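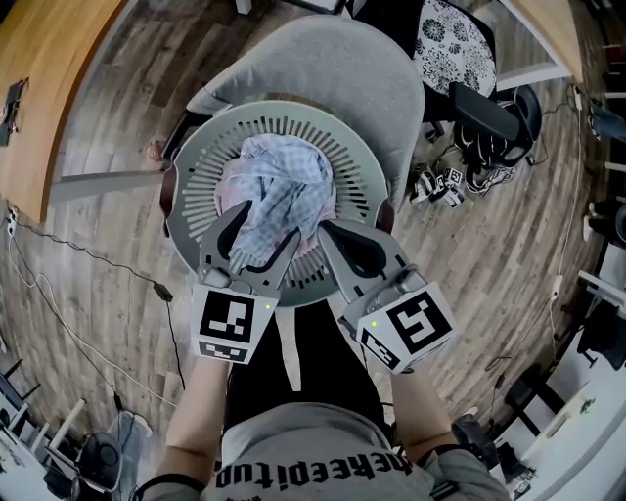

**Bronham, August**

## Washing a batch of towels by hand

When the machine is out of service, a full load of towels can still be done in a bathtub. A plastic laundry basket with slots in the wall is useful for this, as it drains while you work.

### What you need

- A clean tub or a deep sink
- Liquid detergent, 2 tablespoons per batch
- A slotted plastic basket
- A line or rack

### Steps

1. Sort by color. Dark towels shed dye for the first few washes, so keep them apart.
2. Fill the tub a third of the way with warm water and stir in the detergent.
3. Put the towels in one at a time and push each one under.
4. Soak for 38 minutes. Longer is fine for kitchen towels.
5. Press and turn the load with your hands. Don't twist terry cloth - it pulls the loops.
6. Drain the tub, refill with cold water and press again. Repeat until the water runs clear.
7. Lift the towels into the basket, set it in the empty tub and lean on the pile to force water out.
8. Shake each towel hard and hang it by the short edge.

### Drying

Outdoors in August, a bath towel dries in an afternoon. Indoors, leave a hand's width between towels and open a window. Turn them once at midday.

If they come out stiff, use less detergent next time. The water in Boklow is harder than ours, and a half cup of white vinegar in the last rinse helps there.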